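To: Nyanda Tenants and Facilities List
Subject: Re: Hot water charges and the June meter read

Good afternoon,

The Lundidbridge office acknowledges the message below and provides the following response on behalf of the property management team. A number of tenants have raised the same matter by telephone, and a single reply to the list appeared the most efficient course.

> On the previous statement our hot water charge was nearly double that of the
> quarter before, although our hours have not changed. Could the office please
> confirm whether the Nyanda meters were read or estimated, and whether the
> Clillanside building is on the same tariff? We would also like to know when
> the mixing valves on level 3 are due for service.
> – Tenancy 3B

The Nyanda meters were estimated for the quarter in question. The contractor was unable to enter the plant room on the scheduled morning, and the estimate was calculated from the same period last year, when the ground floor kitchen was still operating. All 192 sub-meters across the two buildings will be read in person during June. Any overcharge will be credited to the following statement without the need for a separate application.
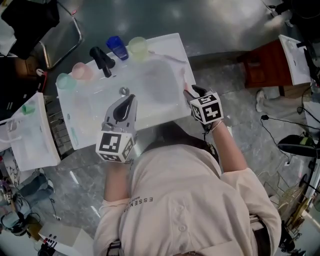

Clillanside is not on the same tariff. That building retains its original gas storage units, and its tenants are billed by floor area under the terms of their leases. Nyanda is served by the Nerkier continuous flow system and is billed by metered use. Tenants holding space in both buildings will therefore continue to receive two statements in different formats.

Thermostatic mixing valves on level 3 are due for annual service in the same month. Water to hand basins is to be delivered at no more than 50 degrees, and each outlet will be tested and tagged. Supply to the level will be isolated between 6 am and 8 am – tenants with early staff should make use of the level 2 amenities during that time.

Tenants who believe their own sub-meter is faulty may request an independent test. The fee is payable in advance and is refunded where the meter is found to be outside tolerance.

Kind regards,

Property Management
Lundidbridge Office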